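The Odds and Ends Bin: A Gallery
Posted April 10, 2021

Every home, classroom and shed I have ever loved has had one of these: a big open bin where the small things end up together. Toys, pens, brushes, packets, bits of cable. I have been keeping this gallery for a good while now and I never get tired of the subject. Mixed bins have so much more character than matched sets in matched tubs! 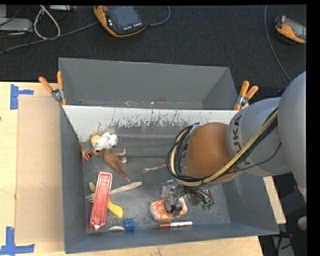
How often should a mixed bin be emptied right out?

Twice a year suits most households, with a quick rummage in between to pull out rubbish and anything that has leaked. A bin that children use every day may want it once a term.

The brown dinosaur lying on its side is my favourite thing in the whole gallery. Look at that tail!

The white one with the black spots could be a toy or a plush, and I am leaving the question open. It has good company up in that corner either way.

A red and white marker down near the wall of the bin. I have a soft spot for markers in mixed company – they turn up in every odds and ends bin I meet, from here to Gutora and back.

The little brush with the pinkish-grey head gets a mention too. Small brushes are wonderful things and I will defend them at length further down.

Plenty of scuffs and smudges on the floor of the bin, and I wouldn't polish out a single one. Grey is a great colour for a bin that gets used. White shows every mark and black hides the small dark things you are hunting for.

Notes on keeping a good bin

People write in asking how I manage mine, so these are the notes that used to live on three separate pages. They are in no special order.

Go wide before you go deep. A deep tub swallows everything, and the thing you want is always at the bottom under a skipping rope. With a wide, low bin you can see most of what you own in one look, and you can sweep a hand through without tipping it out on the rug. Mine came from the Lutero Street op shop, where it had been holding umbrellas. It doesn't have a lid and I don't miss one.

Leave some floor showing. My own rule is that if I can't see a bit of the bottom, something has to go. It isn't a strict rule (I break it every school holidays) but it works better than any weekly roster I have tried.

Markers go in with their caps on, and I test each one on scrap cardboard when I do the big empty. Dry ones go straight out. I used to keep them "for stencils" and had a whole biscuit tin of dead markers before I gave in. If you have a favourite marker, it probably shouldn't live in the bin at all; mine is in the kitchen drawer with the tape.

Brushes, as promised. Any small brush that has retired from its first job can have a second life getting crumbs out of toy joints, dust out of keyboards and dried mud off plastic animals. Rinse it, shake it, stand it up to dry and drop it back in when there is no damp left in the bristles. I would be lost without one on sorting day.

Packets are where I am firm. Food packets come out, full or empty, and so does anything with a torn corner. Packets of beads, seeds or screws can stay if they are sealed, but I prefer to tip them into a jar. A 500 mL jar with a screw top will take a surprising amount, and you can still see the colours through the side.

Soft toys and plastic toys can share. I kept them apart for years out of some idea that it was more hygienic, and all it gave me was two bins and twice the muddle. Soft ones get a wash at each big empty. Hard ones go in a sink of warm soapy water with that little brush I keep going on about.

Loose cable gets a twist tie or it leaves. I have untangled enough headphone cord from enough toy legs for one lifetime.

Sorting day, the way I do it

Old sheet on the floor first, then the whole bin over in one go. It makes a glorious racket. Then I make heaps as I find things instead of deciding on the heaps beforehand, and some very odd families turn up that way. Last October I had a heap that was entirely things with tails.

Rubbish goes first, then anything that belongs to another room. What is left usually looks like far less than you feared! Wipe out the bin with a damp cloth and let it dry while you have a cup of tea. I put the big pieces back first along the sides and let the small ones find their own places in the middle.

Give-aways go in a shopping bag by the door. Ours travel to the Fistesell swap table, where a plastic animal in decent nick goes for 80 cents and there is always a child waiting for exactly that one. I try very hard to come home with less than I took. My record is patchy.

What I look for in a bin

A flat base, so things don't all slide to the centre. Sides low enough for a small person to reach over, corners you can get a cloth into, and a rim that doesn't dig into your arm. The Murakami hall has an old one that I covet, long and shallow, and the kids can stand along both sides of it at once without an elbow in anyone's ear. If you see its twin at a garage sale, please write to me before you do anything else.

I wouldn't bother with dividers. I made some from cereal boxes once, beautifully measured, and by tea time the farm animals had moved into pens and pencils and a sock had taken over the rest.

About the gallery

It started as a folder on my desktop and grew from there. Around 400 people dropped by last spring, which thrilled me to bits, and quite a few stayed to argue about marker storage. Keep it coming!

If you want to talk bins, the comments are open below the old entries as well as this one. Tell me what lives in yours – the plainer the object the better. I am especially keen to hear from anyone who has found a good way of cleaning scuff marks off grey plastic, even though I have said I wouldn't touch them. Bicarb has been suggested, and so has toothpaste. I tried the toothpaste on the rim of mine and it smelled minty for a fortnight.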